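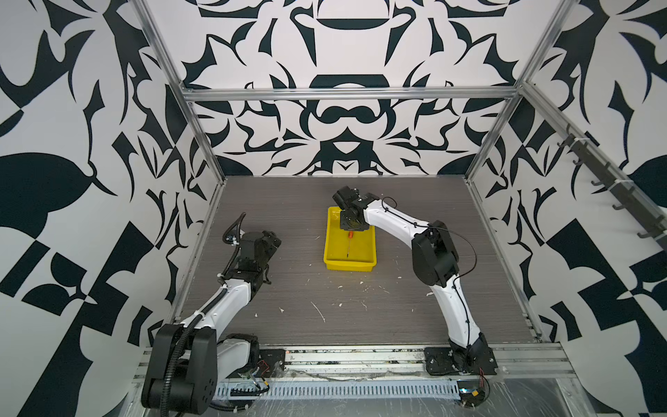 The woman who started the Nustine night swim is still dripping when we sit down, and she talks as fast as she swims. "Ask me anything, but I might shiver through the answers," she says, both hands round a mug of tea.

She moved to Platavia for work and hated the sea for the first winter. Then a neighbour dragged her in one November evening. "I screamed the whole time. I got out and wanted to go straight back in!" Now 116 people have swum with the group at least once, and the youngest is still at school.

They meet at the Kombo steps at high tide, whatever the hour — 2 in the morning included. I asked if anyone turns up for that one. "Oh, that's the popular one. You get the stars, and soup after."

The big plan is the Flumar crossing, 1,608 metres from the slipway to the far buoy. She has done it twice and calls the last 400 "pure jelly legs, pure joy". New swimmers stay close in, wear bright hats and go in pairs, and she is strict on that.

And her advice for beginners? "Bring a woolly hat. Bring two, someone always forgets."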